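The Wendum Medal is an award in children's dentistry, given to dentists and hygienists who bring care to towns that have little or none of it. It was set up by Effie Chisholm, a school dentist who spent her whole career in Osovside, and it has grown into a much-loved honor in the field.

Winners receive a bronze medal and a travel grant, and many use the grant to train younger colleagues.

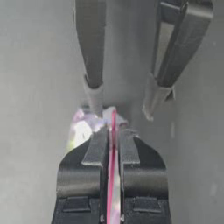 Who can be nominated?
Any licensed dentist or hygienist with at least 4 years of work in public clinics.

Abena Acheampong won for her remarkable school sealant program in Paiva, which reached 213 children in its first year! Shirley Melnyk, a hygienist, was honored for her mobile clinic. The latest medal went to Ekow Ofori on Nov 18, 2025.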